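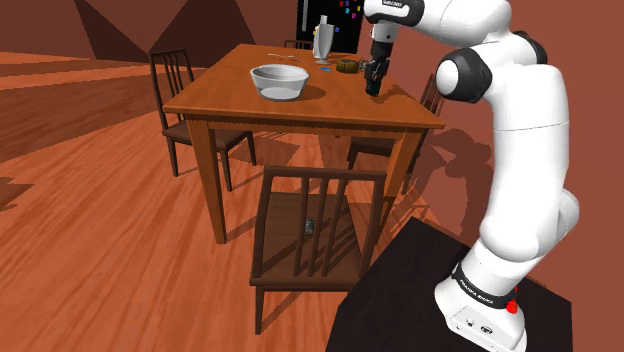
The simulated kitchen, arm over the table, bowl waiting its turn.

June, way too late at night

Okay, so I finally got the teleop working properly and I have to write this down before I fall asleep, even though my thumbs hurt. Day two of driving the Franka around a kitchen that doesn't exist. I've been sitting at my desk since after dinner steering a rendered arm over a rendered dining table, and when I got up for a glass of water just now I caught myself reaching for it from straight above with my fingers pointing down. So that's where my head is.

The job for the Clusoron set is 200 good demos of the table task before the end of the month, and then we stretch those to 1000 by shuffling the object positions and replaying. Bowl first, then the little brown and gold thing on its side (mug? can? I built half this scene and I still call it "the mug" without being sure anymore). I pick up, I carry, I put down, I press save or I press trash. Mostly I pressed trash last night. Tonight was a lot better!

The bowl is a pain. The rim is wide and the bowl is shallow, so you want to come down with one finger inside and one outside, and if I'm even a tiny bit too low the finger jams against the bottom and the whole arm does this shudder and the bowl shoots off across the table. I lost it off the far side three times in a row before I figured out I was coming in with the wrist tilted. Now I stop a little above the rim, take a breath, straighten the wrist, and go down slow. The breath is now in all of the demos, I guess. A nice long pause where the arm hangs there thinking. I asked in the Navickas channel whether I should cut the pauses out and got two different answers, so I'm leaving them in and making a note.

The mug-or-can is out at the far right of the table, almost under the arm, and that's a terrible place to reach. The elbow has to fold up so tight that I keep running into the joint limit, and then the controller goes all mushy in my hand. What works is swinging out to the left first, over the bowl, and then coming back. It looks silly on playback. But it's smooth, and smooth is what they want. I'd move the thing closer to the middle, but the whole point is that the positions are supposed to be awkward sometimes.

Also the shadows! I turned them on tonight and it made such a difference. With the bowl's shadow falling on the wood I can tell how things sit on the table, and before that I was judging depth by pure hope. There's a big shadow of the arm on the reddish wall too, and I like having it there. It feels like company.

I haven't touched the tall container at the back or the silverware, and I'm not going to until somebody at Mindside tells me what the task text for those is supposed to say. The utensils are so thin. I tried one last night just for fun and the gripper closed on nothing over and over, and I ended up laughing by myself at the desk.

Something I keep noticing is how much of my own habits I'm putting in there. I always go for the bowl on the side nearest me. I always let go a hair too early. If this policy grows up to drop things from a finger's width above the table, that's me, that's my hand. I tried to do a batch where I approached from the other side and it felt like writing lefty. I kept them anyway, even the clumsy ones, as long as the bowl ended up where it should.

Anyway, I passed 100 saved tonight, so that's half. I'm pretty proud of that. Backed everything up to the Gallport drive, then checked it, then checked it again, because of what happened in the spring.

Tomorrow: lower the speed cap a notch, fix the reset so the bowl doesn't come back slightly inside the tabletop, ask about the chairs (do they need collision on or not?), and buy a wrist rest. Also eat lunch before starting. Going to bed now, it's 1:40.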